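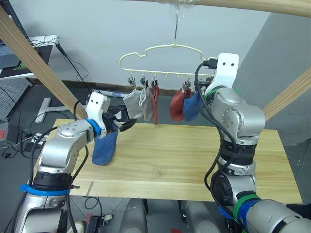

Fig. 1. Séchoir à pinces suspendu : cinq chaussettes accrochées, une sixième à poser.

Entretien du linge, séance 6 : le petit séchage

J'adore cette séance ! On croit savoir étendre des chaussettes, et puis on passe 17 minutes devant un séchoir à pinces et on y découvre tout un petit monde.

Rappel de vocabulaire : le crochet (celui du haut, en fil métallique sur la fig. 1), la traverse, les pinces. Regardez la traverse : il reste des crochets libres vers le milieu, entre la chaussette rouille et la rouge brique. Profitez de ces vides, l'air y circule très bien.

Par où prendre la chaussette ? Deux écoles. Le manuel Widmer recommande le bord-côte, pointe vers le bas ; la fiche Zallitz préfère la pointe, pour ménager l'élastique. Essayez les deux, c'est passionnant de comparer les marques laissées par la pince (notez-les dans le tableau de la p. 64).

Équilibre : commencez par les deux extrémités, puis revenez vers le centre. Un séchoir chargé d'un seul côté penche, et les chaussettes glissent les unes contre les autres. Les grosses mailles demandent plus d'espace que les fines.

Couleurs : gris avec gris, rouges ensemble, bleus ensemble. Le tri des paires au décrochage devient un vrai plaisir !

À faire pour vendredi : étendre 300 g de petit linge (pesé sec), dessiner la disposition choisie et relever le temps de séchage. Apportez vos pinces si vous en avez d'anciennes, je suis très curieuse de les voir.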